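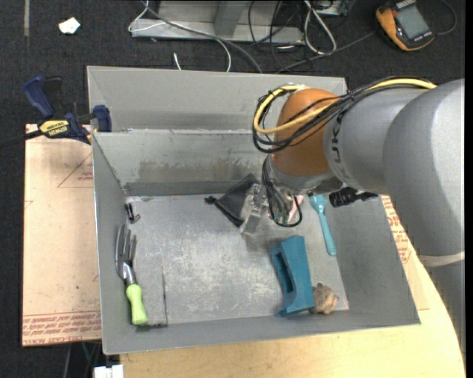
Small towns should keep their repair shops, and councils should stop pricing them out. When I moved to Letska there were two places that would mend a kettle or re-sole a boot. The last one, run by Bhupendra Thakur, closed in May after the rent on his unit went up to £900 a month.

I took a toaster to him once with a broken lever. He charged me less than a new one would have cost and it still works. Now I would have to drive to Prundard, and most people won't do that for a toaster. They will put it in the bin.

The council says shops must pay their way. Fair enough, but it also pays to have our rubbish taken away, and that bill never seems to come up when rents are set. A lower rent for menders would cost little. I would start with the empty units on Bhatt Street and see who applies.

Rhodri Skyrme
Mar 16, 2023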